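Shop > Bedroom > Sheets > Striped Cotton Sheet Sets

Search products Enter keyword or item number

Tremero Striped Cotton Sheet Set

The Tremero is a medium-weight cotton sheet set for everyday use. It is woven plain, printed on one side, and sold in twin, full, and queen. Each set has a flat sheet, a fitted sheet, and 2 pillowcases. The twin set has one pillowcase.

The fitted sheet has elastic on all four sides and takes a mattress up to 12 inches deep. If you use a thick topper, measure the mattress and topper together before ordering. The flat sheet has a deep hem at the head end and a narrow hem on the other three sides.

Stripes run from head to foot. They are not matched across the seams at the corners of the fitted sheet. Colors on the underside are paler, as with any printed cotton.

Care

Machine wash warm with like colors. Wash once before first use. Do not use bleach, which will dull the print. Tumble dry low and take the set out while slightly damp if you plan to iron it. Expect a little shrinkage in the first wash; the sizes listed allow for it.

Print and color

The printed range is made for us by Zepeda in runs of roughly 2,000 sets. Shades can vary a little between runs, so order pillowcases and sheets together if you want a close match. Extra pillowcases are sold separately under the Rarnari label and use the same cloth.

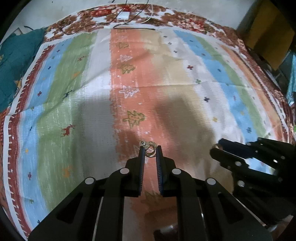
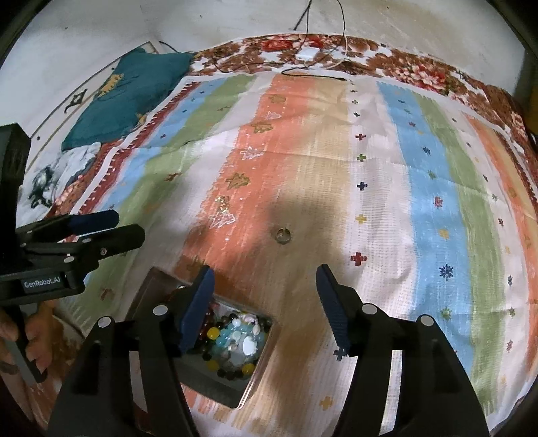
Broad bands in orange-salmon, beige, white, sky blue, and sage green, with small crosses and stars printed over them, on the sheet in the second photo.

Shipping and returns

Orders ship from the Conex warehouse within 7 business days. Unwashed sets can be returned in the original bag. Queen size is out of stock and is expected back in May.

Page updated December 8, 2023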